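Does Making Your Bed Really Matter?

Ages 7 and up | Ivis Kids Explain It

Grown-ups say it all the time. "Make your bed!" They say it before school. They say it before the cousins come over. Some of them even say you will have a better day if you do it.

Will you? Let's poke at that idea a little before we believe it.

What is a bed for, anyway?

A bed is for sleeping. That part is easy. But a bed is also the biggest flat thing in most bedrooms, and big flat things have a problem. Stuff lands on them. A book lands there, then a sock, then your backpack, and by dinner you can't find the pillow.

Tables have the same problem. So do stairs. If you don't believe it, look at the bottom stair in your home tonight.

So one fair question is this: when people say "make your bed," do they mean the sheets, or do they mean the stuff? Those are two different jobs. You can pull a blanket up over a pile of toys and say you're done. (We have tried it. It makes a very lumpy bed, and you still have to move the toys at night.)

Where do wrinkles come from?

A sheet is a big piece of cloth with nothing stiff inside it. When you roll over, your body drags the cloth along with you. The cloth has to go somewhere, so it folds up on itself. That is a wrinkle.

Wrinkles often bunch up when the cloth gets pushed against something that won't move, like a headboard or a wall. You can test this on any table. Lay a dish towel flat. Put one hand on the far end to be the headboard. Push the towel toward it with the other hand. You have just made wrinkles without sleeping at all.

Are wrinkles bad? Not for the sheet. Some people can't stand the feel of them and some people never notice. An ad might tell you that you'll sleep twice as well on a smooth sheet. Ask how they measured that. Did they test 500 sleepers, or 7? Did they ask the sleepers, or did they ask the people selling the sheets?

Does a made bed keep dust mites away?

Dust mites are tiny animals, too small to see without help, and they live in bedding nearly everywhere. They like damp places. You breathe and sweat at night, so your bed is a bit damp in the morning.

That gives us a funny puzzle. Some people say you should leave the covers pulled back for a while so the bed can dry out. Other people say to make it right away. Who is right? Airing out a bed does let it dry, and that makes sense. But if somebody promises you it will get rid of ALL the mites, be careful. "All" is a very big word. Washing the sheets in hot water does a lot more, and a grown-up can help with that.

The stuff test

Now back to the stuff. Take a look at this bed and ask yourself which things need to be there when somebody goes to sleep.

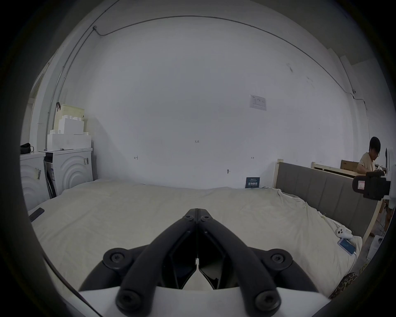
A game controller and a phone near the edge of a wrinkled cream sheet. Which job comes first, the sheet or the stuff?

We would say the stuff. You can't smooth a sheet with things lying on it. Well, you can, but they slide around while you pull, and a thing near the edge of a bed doesn't have far to slide before it's on the floor.

There's one more thing to check, and this one isn't about being neat. A phone gets warm when it charges. Under a blanket or a pillow, that heat has a hard time getting out. So charge a phone on a hard, open spot like a desk or a shelf, and ask a grown-up where the best spot is in your home.

Try it yourself

Don't take our word for any of this. Run your own test!

You need paper, a pencil and a bed.

For the first week, clear the stuff off and pull the covers straight every morning. For the second week, don't. (Ask first. "It's for science" may or may not work in your house.)

Each night, give your day a score from one to five and write it down. At the end, add up each week and see which number is bigger.

Suppose the made-bed week wins. Does that prove the bed did it? Maybe there was a birthday party that week. Maybe it rained the whole other week and recess was indoors. One kid and two weeks is a pretty small test. If a whole class tried it, you would know a little more.

And what if the two weeks come out the same? Then you've still learned something, and you can show your paper to whoever keeps telling you to make your bed. They may ask you to make it anyway.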